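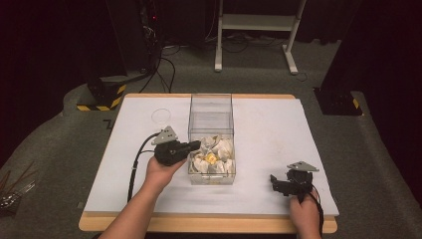 Brukaleck Workshop Tips: Keeping a Pair of Hand-Held Grippers on Speaking Terms

Readers who came for the piece on descaling a kettle will find it under February. What follows is for anyone with a two-hand gripper station in the shop: one gripper per hand, a cable out of each, and a table in the middle where all the trouble happens.

The table

Clear it completely before you do anything else. A gripper station attracts pens, screwdrivers and coffee faster than any other flat surface in the building, and the coffee always picks the side with the cable.

Cover the top with a plain white sheet and let it hang over where it wants to. Dropped screws show up on white. So does grease, which tells you a gripper is leaking long before you'd think to look inside. Pull the wrinkles out toward the corners every morning. Jaws coming in low will catch a fold and drag the whole setup toward you like a bad magician.

Wash the sheet when the smudges start to look like a map. A faint stain that won't come out is fine, but turn it away from the spot where you work, or you'll spend the afternoon trying to pick it up.

Cables

More sessions are lost to cables than to motors. Start with each one leaving its gripper on the outer side, then bring it down past your forearm in a loose arc. The left cable stays left and the right cable stays right. If they cross, put both grippers down and begin again. Unwinding them while holding the grippers is a party trick and the party never goes well.

Leave enough slack to reach the far edge of the table without feeling a tug, then tape the cable to the table leg below the top. Any pull should land on the tape and leave the connector alone. We used Nuden cloth tape until the roll ran out and then used Nuden cloth tape again, having tried the cheap kind for one sticky week.

Thin signal wires want their own path. Lay them next to the thick cable if you must, but don't bind them tightly to it. A wire that is shorter than its neighbor ends up doing the pulling for both.

On carpet, coil what's left over in flat loops well behind the table. Stand up and walk your usual route before you power on. If your foot finds a loop, so will everyone else's. Hazard tape on the corners of anything heavy at ankle height is worth the small loss of elegance.

Jaws

Wipe the jaws with a dry cloth before each session and a barely damp one at the end. Every 100 cycles or thereabouts, stop and look at the tips. What you're hunting for is a bright spot where the two sides rub, a bit of tissue wedged in the hinge, or the small mystery crumb that no gripper is ever without.

Close the jaws slowly on a strip of writing paper and pull. The paper should drag evenly along its whole width. If one corner slips free, the tips are out of line. Loosen the tip screws a quarter turn, close the jaws on something flat, and tighten while they're closed. Then do the paper again. Then do it on the other gripper, even though you're sure that one is fine. You were sure about this one.

Oil goes on the pivot and nowhere else. A dot on the end of a toothpick is plenty. Our first bottle of Shaikh light oil came with a long spout, and the long spout is how we learned to say "a dot on the end of a toothpick."

Top plates

If your grippers carry a perforated metal plate on top, check its screws weekly. Use your fingers first: hold the body, rock the plate, listen. A click means a loose screw, a creak means a loose something else. Anything bolted to that plate will move with it, and you can waste a whole evening adjusting the wrong part. I offer this from a position of experience.

A tiny paint mark across each screw head and onto the plate saves arguments later. When the two halves of the mark no longer meet, the screw has moved, whatever anyone says about not having touched it.

The practice box

You need something irritating to pick up. A clear plastic box with a hinged lid does nicely. Fill the bottom with crumpled packing paper or tissue and sink a small bright object in it, something yellow if you have it. Open the lid flat away from you, so that it lies behind the box.

Approach the box with one gripper at a time. Bring the first in over the rim and park the second out to the side over clear sheet, still held, jaws pointing inward. People new to this like to send both in together, and the box then leaves the table.

If the jaws close on paper every time and never on the object, don't squeeze harder. Open wider, come down more steeply, and look at the tips again. Clear lids are also sneaky. Against a white sheet the edge is easy to miss, and I've seen a perfectly healthy gripper taken apart to cure a fault that was a lid.

Swap the packing when it goes flat. Flat packing makes everyone look skilled.

When one side goes weak

Trade the cables left for right. If the weakness follows the cable, you have a bad cable, and you should be pleased. If it stays with the gripper, let the unit rest for 5 minutes with the power off and try once more. After that, open the body and check the drive screw for lint. Packing paper sheds more than a cat.

Our left unit went nearly 204 hours before its drive screw needed cleaning. The right one needed it far sooner, being the one everybody favors. Trading hands now and then evens it out, at some cost to your dignity.

Spare tips live in drawer 613 at our place, a number inherited from whoever had the cabinet before us. Write the drawer on the gripper case. Forkora, where we order the spares, packs left and right tips in the same bag without a label, so mark them yourself the moment you open it.

Putting it away

Power off at the supply, then unplug at the gripper. Jaws slightly open. Cables in wide loops, never wrapped around the body. Shut the lid of the box, fold the sheet inward so the crumbs go with it, and shake it out somewhere other than over the carpet.

Next month: drawers that stick.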